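Why does wood have lines in it?

I've been staring at tables again. 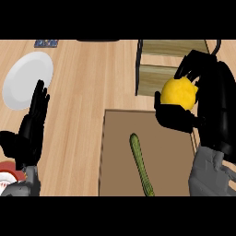
My family think this is a very odd hobby, but once you know what the lines in wood are, I promise you'll start doing it too. You'll be sitting there waiting for your tea and you'll find yourself with your nose right down by the tabletop, following one line all the way to the end.

So what are they? The short answer is that they're the tree's diary. The long answer is more fun, so let's do that one.

How a tree grows

You grow all over. Your arms get longer, your feet get bigger (and your shoes stop fitting, usually just after somebody has bought them). A tree doesn't work like that. If you hammered a nail into a tree trunk at the height of your knees and came back thirty years later, the nail would still be at the height of your knees, though you'd probably be a lot taller yourself! Please don't hammer nails into trees, by the way. They don't like it.

A tree gets taller only at the tips of its shoots. The trunk does something different - it gets fatter. Just under the bark there's a very thin layer with a long name, the cambium (say it KAM-bee-um). It's the busiest part of the whole trunk. All through the growing season it makes new wood on its inside and new bark on its outside, so every year the tree puts on another coat of wood over the top of the last one. Imagine pulling on a new jumper every year and never taking any of the old ones off.

Light bits and dark bits

Now for the clever part. In a place like Britain, trees wake up when the weather gets warmer, from March onwards. They need lots of water in a hurry for all those new leaves, so the wood they make in spring is full of wide, roomy tubes. Later in the summer things slow down, and the wood they make then is tighter and more squashed together.

In lots of trees, such as pines, the spring wood looks pale and the summer wood looks darker. One pale band and one dark band together make one year. Then winter comes, the tree has a rest, and off it goes again the next spring.

If you look at a tree stump, you see these bands as rings. Count the dark ones from the middle to the bark and you've got a very good idea of how old the tree was. I once counted 62 on a stump in Gavwood, which is the wood at the bottom of our hill, and then a dog sat on it and I lost my place and had to start all over again.

So why does a plank have stripes?

Good question, and it puzzled me for ages. Rings are round. Planks have long lines. Where did the round bits go?

Try this with a Swiss roll. (You may have to explain to a grown-up that it's for science.) Cut a slice off the end and you'll see a swirl. Now cut what's left the long way, from one end to the other, and look at the cake inside. Stripes! It's the same jam and the same sponge, but you've sliced it in a different direction.

A tree trunk is a bit like that, only with rings instead of a swirl. Saw straight across it and you get rings. Saw along it and you get long lines running up and down the plank, and we call that pattern the grain.

It matters where the saw goes, too. A plank cut through the very middle of the trunk has nice straight lines, nearly side by side. A plank cut nearer the outside often has big pointy arches, like a row of church windows or a pile of letter Vs. That's the saw skimming through the curved side of the rings.

What about knots?

Those dark, round spots that look like eyes are called knots, and every one of them used to be a branch. The branch starts deep inside the trunk, and as the trunk gets fatter it grows around the bottom of the branch and swallows it up. The lines in the wood have to bend to get past, the way water in a stream goes round a stone.

I used to be scared of the knots in my bedroom door. Two of them looked exactly like an owl. I'm quite fond of that owl now.

Reading the diary

The rings can tell you more than a tree's age. A wide ring usually means a good year for growing, with plenty of rain and sunshine. A very thin one might mean a dry summer, or a year when hungry caterpillars ate the leaves. Sometimes you'll see a black scar where there was a fire, with new wood curling round it year after year.

People who study tree rings have another long name - dendrochronologists. They don't have to chop a tree down to look, either. They can use a hollow drill to take out a thin stick of wood, not much fatter than a drinking straw, and count the rings on that.

They can even work out the age of old beams. They look at the pattern of thick and thin rings, a bit like the barcode on a packet of biscuits, and match it up with patterns they already know. If the bark edge is still there, they might be able to say that a beam came from a tree cut down in, let's say, the winter of 1395. And there are some trees still growing today that are more than 1000 years old. Think how many jumpers that is!

Be a wood detective

Have a look round your home, or your classroom, and see what you can find.

Look for the grain first. Which way do the lines go? Are they straight, or do they make arches?

Then hunt for knots. A pine shelf or an old floor is a good place to start.

You can make a rubbing as well. Lay a thin sheet of paper on a rough bit of wood and rub the side of a wax crayon over it, gently. Old fence posts are brilliant for this. The soft pale wood wears away first and leaves the harder dark lines standing up in ridges.

Watch out for pretenders, though! Some furniture has a picture of wood printed on it. Look for a pattern that repeats, with exactly the same knot turning up again further along. Real trees don't do copies. Another clue is at the edge - on a real plank, the lines on top carry on down over the end, and on a printed one they just stop.

I found a pretender in my own kitchen last week, on a cupboard I've had for years. Same squiggle, four times over. I'm off to check the wardrobe.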